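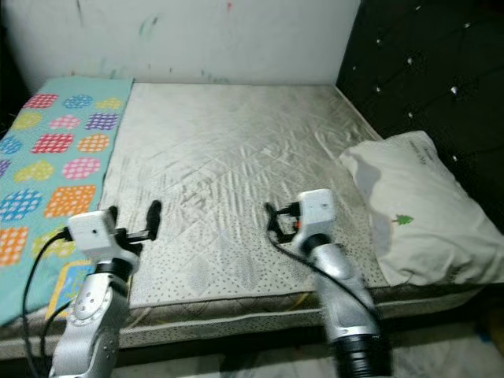
Elias Karam objected to an earlier version of this section on the grounds that people know perfectly well when they have slept badly, and that a morning diary should therefore be trusted over any test done on the mattress itself. We agree with the first half. A person who reports a bad night has had a bad night. What the diary can't tell us is whether the bed was to blame, and the papers reviewed here mostly write as if it could.

4.2 Mattress age and reported sleep

The claim that an old mattress ruins sleep rests on a small group of studies with a common design. Sleepers keep a diary on their own bed, receive a new one, and keep the diary again. The Bavosska trial is the largest, with 300 adults enrolled and 200 diaries complete enough to use. Its authors found better sleep ratings in the second period and put the whole gain down to the new mattress.

We have several doubts about that reading. Everyone in the trial knew which bed was new, and everyone had been told at sign-up that the study concerned worn bedding. There was no group that kept its old mattress and went on filling in the diary. The first period fell in February, when colds are common and bedrooms are often either too dry or too chilly, and the second fell in spring. Any of these could move a rating on a 5-point scale by the amount reported. The authors mention the season once, in a footnote, and don't adjust for it.

The lost diaries are a further worry. A third of the sample dropped out of the analysis, and the paper says only that their records were "not suitable." If sleepers who noticed no change got bored and stopped writing, the remaining average would rise with no help from the bed.

The Prillow study does have a comparison group, and it deserves credit for that. It is also much smaller, with 16 people in each arm, and the difference between arms at the end was well within what chance would produce. It is still cited in later work as support for replacement. We could find no reading of its main table that justifies this.

Age itself is poorly measured. In most of the studies it comes from the owner's memory of when the bed was bought, which is a weak source for anything bought secondhand or handed down. Daly tried to get around the problem by having raters judge wear from the look of the cover. This seems to us a step backward. Smudges and wrinkles like those on the quilted top in Figure 3, where a printed turquoise blanket lies along one side, say little about the filling underneath. Daly reports good agreement between raters, but two raters can agree closely about a stain and both be wrong about the springs.

Only the Skesulora group measured sag directly, by loading the surface and recording how far it sank. Their link between sag and diary ratings was weak, and it vanished once back pain at the start was taken into account. The result has had far less attention than the Bavosska figures. It comes from one lab and should be repeated before much is built on it, but we give it more weight than the rest of this literature.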